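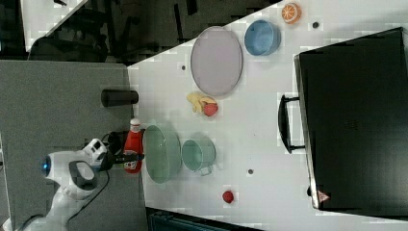 白いテーブルの上の皿とボウル、バナナとりんごのおもちゃ

折りたたみスマートフォン「Stivilo」よくある質問

最終更新:3月 担当:Shufen Qian(Vikthorpe サポート窓口)

開いたとき、画面の真ん中に線が見えます。故障ですか。
いいえ、故障ではありません。折り目は新品のときから少し見えます。ただし、線の上に黒い点や色のむらが出た場合は、点検が必要ですので、窓口へご連絡ください。

最初から貼ってある保護フィルムは、はがしてもいいですか。
はがさないでください。このフィルムは画面の部品の一つです。端が浮いてきたときは、Clindville の修理センターで貼りかえます。料金は保証期間の中なら一回まで無料です。

市販のケースは使えますか。
Stivilo の重さは291グラムで、閉じたときの厚みも普通の機種とちがいます。専用ケースの「Lu」をおすすめしています。磁石が入っているケースは、開閉のセンサーが正しく動かないことがありますので、ご注意ください。

カメラは閉じたままで使えますか。
はい、使えます。電源ボタンを二回押すと、外側の画面にカメラが出ます。自分を撮るときも、外側の画面を見ながら高い画質で撮影できます。

更新のあと、アプリの表示が小さくなりました。
設定の「画面」から「アプリごとの大きさ」を開いて、そのアプリを「全画面」に変えてください。現在、全画面の表示を確認したアプリは1,397本です。一覧にないアプリでは、左右に黒い部分が残ることがあります。

充電が80パーセントで止まります。
電池を守る機能が入っています。「電池」の設定で切ることができます。夜のあいだだけ切ることはまだできません。

古い機種の下取りはありますか。
あります。対象の機種は316種類です。画面が割れているものは金額が下がります。申し込みのあと、箱をお送りしますので、データを消してから入れてください。

窓口は何時まであいていますか。
午前10時から午後6時までです。メールは夜も受け付けますが、お返事は次の営業日になります。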